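Norðdahl Chowder Trail Promises 20 Stops, but Read the Small Print

January 8, 2026

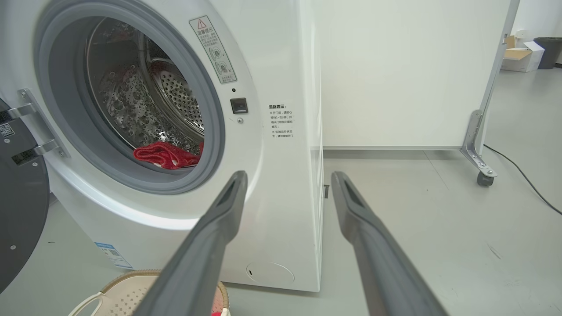 A new self-guided chowder trail will open along the coast in February, and its backers say it will give winter visitors a reason to eat their way through towns that mostly shut down after the leaves drop. The Norðdahl Chowder Trail lists 20 stops on a folding map and sells a $79 pass that covers a cup of chowder at each one.

That sounds like a good deal until you look at who is serving in February.

According to the trail's own listing, three of the stops are seasonal shacks that don't take down their shutters until late spring. Several more are marked "weekends, weather permitting." The map puts a small gray shell next to these places, and the key explaining the gray shell is on the back, under the parking notes. Anyone who buys the pass in the first week and expects to work through the full list over a long weekend is going to spend a lot of time in empty parking lots.

Mei Lyons, who runs the trail for the tourism company Bratness, said the pass was never meant to be used up in one trip.

"It's good for a year," she said. "People come back. We want them to come back."

The launch announcement leaves that out. It calls the trail "a perfect winter weekend," and the suggested route is laid out in two days with an overnight in the middle. Lyons said the wording would be looked at.

There is also the matter of how the stops were picked. The announcement calls them "the best bowls on the coast," and says the list came out of an online vote that drew 1,130 ballots. Bratness would not say how those votes were split among the restaurants, how many places were nominated, or whether one person could vote more than once. Lyons did confirm that each restaurant on the map pays a listing fee. She declined to give the amount and said restaurants were asked to pay only after the vote closed. She did not know if any winner had turned down the invitation and been replaced.

A paid map isn't a scandal. Plenty of food trails work this way, and printing costs money. But a list that restaurants pay to be on is an advertisement, and it would be easy enough to say so on the front.

Chih-ming Kan owns Irna, a 12-table place near the harbor that serves a thin, peppery haddock chowder with no flour in it. Irna is on the map as a year-round stop. Kan said he signed up because January and February are bad and he can't afford to turn down free traffic, then corrected himself.

"Not free," he said. "But cheaper than a billboard."

His worry is the cup. Under the agreement, each restaurant gets a set payback from Bratness for every pass holder it serves. Kan said the payback covers his fish and potatoes and not much else, so he is counting on people to order something more once they sit down. If they take their cup and drive to the next stop, he loses money on the heat. He plans to serve pass holders at the counter only during Saturday lunch, a rule that doesn't appear on the map either.

Lyons said restaurants were free to set their own seating rules.

The math for visitors is not terrible. A cup of chowder along this stretch of coast runs from $6 to $11, so a pass holder who gets to a dozen places over the year will come out ahead. Someone who comes once and manages five or six bowls in two days, which is already a lot of cream, will have paid more than the menu price. Passes can't be shared, and there are no refunds for a stop that turns out to be closed.

A few good places are missing. Drirkinis, the little bakery and fish counter up the hill that sells its clam chowder by the quart on cold days, isn't listed, and neither is any spot on the far side of the bridge. Asked about Drirkinis, Lyons said it "didn't place." The woman at the counter there said she had not heard of a vote.

Vegetarians get a corn chowder at two stops. There is no dairy-free option marked on the map, although Kan said he will make his without milk if someone calls the day before.

Bratness says it will publish opening hours for every stop on its website before the trail starts, and that the list will be updated each month. The page was up when this item was written but showed only a logo and a button for buying the pass.

The map itself is free and can be picked up at any of the participating restaurants that happen to be open. It works fine without the pass. The route north of the harbor is a pretty drive, the gray-shell stops are easy to cross off with a pen, and paying for each bowl as you go means you can skip the ones that don't look good.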